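Haberkorn Tapered Finger Set for Parallel Grippers

Part no. 3186
Sold as a pair, with mounting screws
Color: matte black
Status: in stock, ships from Sutcombe

Overview

The Haberkorn set replaces the standard flat fingers on most small parallel grippers. The fingers narrow toward the tip, so they can get down beside an object that is standing close to its neighbors. They are meant for bench work with household items: jars, small boxes, folded or crumpled cloth, lids and bottles.

We stock two other finger sets, the Cardale (wide, padded) and the Satow (curved, for round parts). All three use the same mounting plate, and a swap takes one hex key. If you are comparing sets on the same arm, rerun the open and close calibration after each change. The Haberkorn fingers meet at the tips and the Cardale pads do not, so the closed position will be different.

Wrist camera view with tapered fingers: closed over a bench, and holding a spice jar by the capped end.
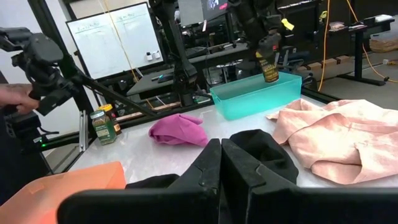
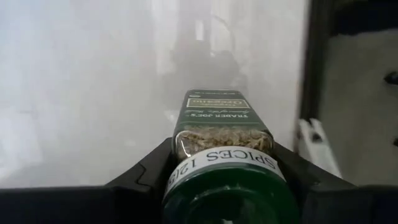 Rated payload is 500 grams with the object held near the tips. Heavier items should be gripped closer to the palm or handled with the Cardale set. Smooth glass and hard plastic need more closing force than cardboard. Start low and raise the force one step at a time until the object stops slipping.

Cloth is easier. Close the fingers on a raised fold and lift straight up before moving sideways. Thin fabric lying flat on a slick surface is difficult for this set, and the Satow does no better with it.

Specifications

Finger length: 7 cm
Mounting screws: 6, included
Mounting plate: shared with Cardale and Satow sets
Tip cover: none (adhesive grip tape sold separately)

Camera notes

Keep the tips in view if you use a wrist camera. With the Cardale pads you may need to tilt the camera bracket forward. Check focus at fingertip distance before recording a comparison.

Returns

Unused sets may be returned in the original bag. Sets ordered in December can be returned through the end of January.

Page updated June 27, 2018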